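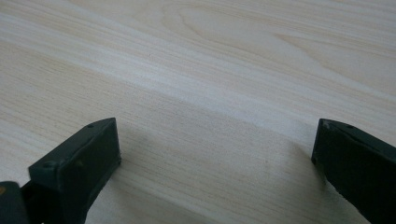

Handgreifer-Set von Wumbei, 892 Euro das Paar, Software im Abo extra. Laut Anbieter »in 20 Minuten einsatzbereit«. Mein Kollege und ich saßen bis 22 Uhr an der Kalibrierung.

2/ Im Prospekt steht was von 600 Vorführungen pro Aufgabe, dann könne der Roboter das allein. Welche Aufgabe, welcher Roboter, welche Fehlerquote? Habe im Juni nachgefragt und einen Link zum Prospekt bekommen.

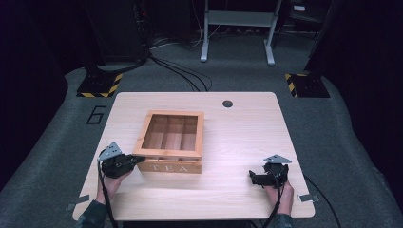
3/ Was mich mehr stört: die Kabel. Wer beidhändig arbeitet, zieht zwei davon mit sich herum. Lotov verspricht das kabellos, geliefert haben die aber auch noch nichts.

4/ Behalten wir es? Erst mal nur zur Miete. Und den Wartungsvertrag unterschreibe ich so nicht.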